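March 4, 2021

The Combridge circular came in before breakfast, as upbeat as ever. Grain cargoes out of the Baltic are "set to firm" by the middle of the month. They said the same in February, nearly word for word, and I watched the rates slide for the whole of it. I've stopped asking what they base it on.

We have two ships open and nothing solid for either one. Bastos called with an offer on the smaller of them, a fertilizer cargo, 24 hours to say yes, and a rate that wouldn't cover fuel if she has to wait off the port for a berth. She will have to wait. Everyone waits there. I told them I'd think it over, and they took that for interest, and an hour later they called back with the same number and a nicer tone of voice.
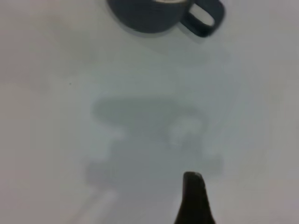

The bigger ship is the real worry. She's twelve days from anywhere with a cargo worth loading, and the office wants to send her north empty on the strength of that circular. I wrote back that a forecast isn't a cargo. No answer yet. My guess is they'll do it anyway and call it positioning - a nice word for burning fuel on a hunch.

Then there's Plandeo, who want us to put our open ships on their new matching system. Two months free, then a fee. I sat through the demo. Every ship on the screen found a cargo in seconds, at rates I haven't seen since last fall. I asked whose rates those were and got a long reply about data quality.

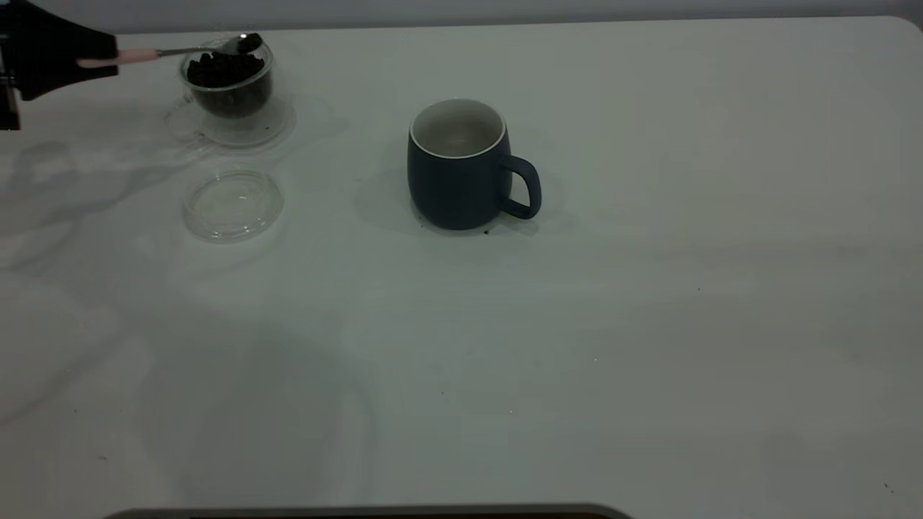 Mundby wrote late in the day that I was being too gloomy, that the ice up north was holding ships back and the list of open ones would look a lot shorter inside a fortnight, so why give anything away now? Fair enough, maybe. But Mundby has cargo booked through spring and can afford to be cheerful.

I countered Bastos a little higher, fuel plus a bit. They have until noon tomorrow - I expect they'll let it lapse and call again after lunch.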